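Automation in the Lab, Session 3: Notes from the Demonstration Visit

Read before the written exercise. Bring a copy to class. 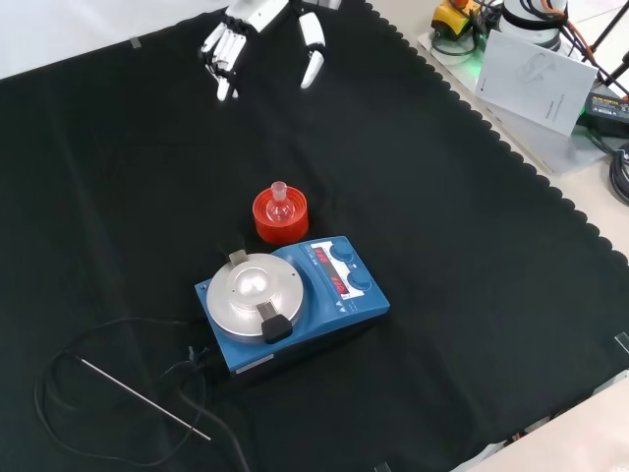

Tellavton, 30th August

The group was hosted by Marleny Huanca and Slamet Wibisono of Elix, who run the small-scale chemistry bench. The task on show was a common one in any teaching lab: take a round-bottom flask from its stand and move it to a stirrer hotplate.

1. The bench

The flask is small clear glass with a short neck, and it sits in an orange-red plastic ring holder. A round-bottom flask can't stand by itself, so the holder fixes both its position and its angle. The hotplate is right next to it, with a round metal plate on one side and two red readouts and two knobs on the other. The temperature probe is the thin metal rod lying among the cables.

The black cloth is there to cut down on glare and give the vision system a plain background. Clear glass is hard for it to pick out. Wibisono said they tried a bare table first and had far more failed grasps. Note that the metal plate still throws back a bright spot from the overhead light.

2. The hand

The hand is white, with jointed fingers on one side and a thumb-like pair of digits opposite. It comes down from above. Huanca explained that the grasp is made on the neck – the body is too round and slides. Closing force is set low and raised in small steps.

A trial counts as a success only if the flask is lifted, moved and set down without a person stepping in. Elix has logged nearly 800 trials on this task and wants 3,000 before changing the glassware.

3. Points raised in discussion

Anisa Raju asked about liquids. All trials so far have used empty flasks. Filled ones come next, with water only.

Puspita Lubis asked who turns the knobs. For now a person sets speed and heat by hand. The Voslow group is working on knob turning as a separate task.

Cables came up more than once. A loose loop can catch a finger on the way down, so the arm's path has to be planned around them.

4. For next time

Write one page on how you would change the bench to make the grasp easier without changing the hand. Then list the steps of the task in order and mark where a person is still needed. Hand it in to Ratih Lau within 48 hours of class. Late work goes in the tray outside the Tarigan room.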